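**Claststead Community Hall, building and programs meeting**
November 11, 2024

Present: Davina Chisholm (chair), Jean Moncrieff, Ákos Takács, Aatos Kauppinen. Apologies: Kirstin Mowat.

**1. Last minutes.** Approved with one change. The parking charge is for evenings only.

**2. Heating.** Ákos has a quote from Ledesma to service the boiler. Jean asked for a second quote from Trustton before we sign. Ákos to call them.

**3. Quilt show.** 92 people came, up on last year. The exhibitors want the same dates again. Agreed. Tables went back to the church late and Davina has written to say sorry.

**4. Winter classes.** Bread baking is full at 10. Beginner Spanish has 6 signed up and needs 7 to run. Aatos will put the notice up again at the library. If it's still short by January, the class moves to spring. 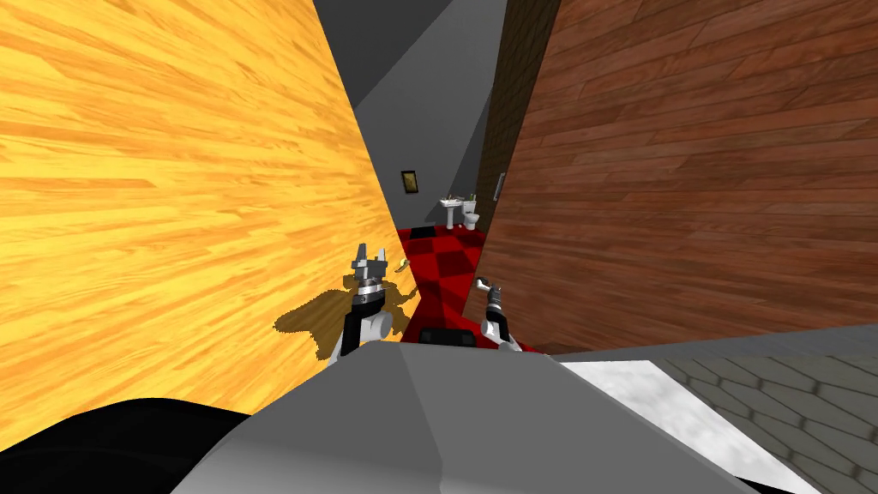
**5. Keys.** Two sets are still out from the summer. Kirstin has the list and will be asked to chase them.

**6. Other business.** Jean asked if the coffee urn could be replaced. Held over until the heating cost is known.

Minutes taken by Aatos Kauppinen.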